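Colour sorting (tabletop activity)

Colour sorting is a tabletop activity in which small blocks, counters or other loose pieces are grouped by colour, usually into separate areas of a board, tray or mat. It is found in nurseries, in the catalogues of toy makers, in some forms of occupational therapy and, more recently, as a set task in laboratories and workshops. Its supporters describe it as a foundation for later learning. The evidence for the larger claims is thin, and much of what is written about it comes from people who sell blocks.

Description

The basic form needs a flat surface and pieces in at least two colours. Pieces are placed so that each colour ends up in its own part of the surface. Where the surface is rectangular the corners are the usual choice, as they need no marking and can be pointed to without words. With round boards, which had a short fashion, the areas have to be drawn or taped on.

The task is normally finished when no piece is left outside its group. Some rules also ask that the pieces stand upright, that they do not touch, or that shapes within a colour are kept in a fixed order. These extras vary from one set of instructions to the next and are seldom explained. The printed leaflet for the Damgaard set, for instance, asks for a finger's width between pieces on one side and shows them pushed together on the other.

Board

Plain wooden boards are common, in particular the pale laminated kind made of strips glued side by side. They are heavy enough to stay put and light enough in tone for strong colours to show up. Sellers often say that a wooden board "calms" the person using it. No source is given for this in any of the catalogues consulted, and the claim appears to have been copied from one to another.

A practical complaint is that the natural variation in the wood can be taken for a guide line. A darker band of grain running across the board looks, to some users, like a border, and pieces are lined up along it. Lorkbridge, which sells a board with the corners marked by small dots, advertises this as a problem solved, although the dots on the early boards wore off.

Yellow deserves a mention of its own. On cream or honey-coloured wood it stands out less than red, and under warm lamps an orange-yellow piece can be hard to pick out at a glance. Instructions that recommend a pale board and a yellow set in the same paragraph are not rare. 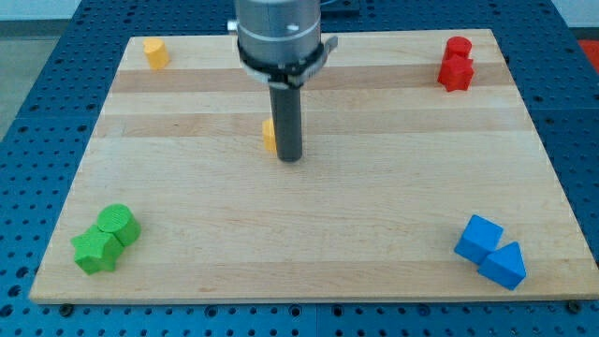

Laminated wooden board with a yellow cylinder in one far corner and two red blocks in the other.

Pieces

Most modern sets use plastic pieces. Cylinders are popular because they have no front or back and can be set down without turning. Cubes stack better. Mixed sets, in which each colour comes in more than one shape, allow the same pieces to be sorted a second way, and this is the one real argument for paying more for them.

Sikex sold a set of 28 pieces for some years and then reduced it to 26, dropping two cylinders and keeping the price. The company's stated reason was that smaller groups were "more intuitive". Buyers noticed that the new box was also smaller. The Camotum set is mostly bought for spares, as its cylinders are close enough in size to pass for those of other makers.

Short, upright pieces are easy to grip from above but will fall if knocked sideways, and one fallen cylinder can roll into a finished group. Textured surfaces are said to help. They may, although a rough side does little for a piece that is already rolling.

Layout

Two layouts are in general use. In the open layout a piece stands alone with clear space on every side. In the clustered layout pieces of the same colour are placed close together in their corner. The open layout is easier to check and easier to pick from. The clustered layout leaves more of the board free, and is what most people do when given no instruction.

Disputes over which is correct take up a surprising amount of the hobby literature. Orlando Lozano, whose booklet Sorting at the Table went through 2 editions, held that clustering was "a habit of tidying, and should not be mistaken for sorting". He offered no test by which the two might be told apart – and the drawing on the cover of his second edition shows a clustered layout.

Claimed benefits

Colour sorting is credited in popular writing with improving attention, patience, hand control, early number sense and mood. Hand control is the most believable of these, as picking up and placing small pieces is plainly practice at picking up and placing small pieces. Whether it carries over to buttons, pencils or cutlery is another matter.

The figure most often repeated is that 781 families took part in a home trial of the Lorkbridge board and found it useful. The trial had no comparison group, the families had all bought the board, and the question put to them was whether they had enjoyed using it. It is still quoted on the box.

Similar doubts apply to the timed version of the activity. Times depend heavily on where the pieces start, how far they must travel and whether a toppled piece has to be set upright before the clock stops. Published times rarely say. Comparing a score from one table with a score from another is therefore of little use, and the league tables that appear each November should be read with that in mind.

Related activities

Shape sorting, peg boards, bead threading, stacking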